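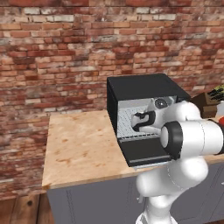

Report on the Open Day at Hultard

Our project group is building a small arm that can put things on a shelf and take them off again. In November we went to the open day at Hultard to see how a larger lab handles the same kind of task. We saw the simulation room first and the workshop after lunch.

The simulation work is called Draven. It is a rendered kitchen with a brick wall, a wooden counter and a toaster oven, and a white arm with a two-finger gripper works in it. The demonstration we watched was about reaching into the oven with the door down. The hand has to go in over the wire rack without touching the rack or the walls, and the forearm has to stay clear of the opening. We had expected gripping to be the hard part. The staff spent most of their time on the approach.

Each visiting group could choose a start position for the arm and run the task. We got 4 tries. Two runs went in cleanly, one touched the rack, and one stopped early because the planner found no path. The staff had set a limit of 125 seconds per run, and our longest took 95. They let us replay the failed ones slowly, which helped more than the good ones did.

In the Echevarría workshop we saw a real arm, but it was only moving blocks between two trays. The operator told us that settings from the simulator usually need changes before they work on hardware — mostly speed and grip force. We asked how the contact forces were measured and did not fully follow the answer. We have written to Ekine, the team that looks after the sensors, and will add their reply to the appendix.

For our own project we are changing two things. We will test the approach path separately from the grip, and we will log every stopped run with the start position. Our shelf model still has no back wall — that has to be added before the next test.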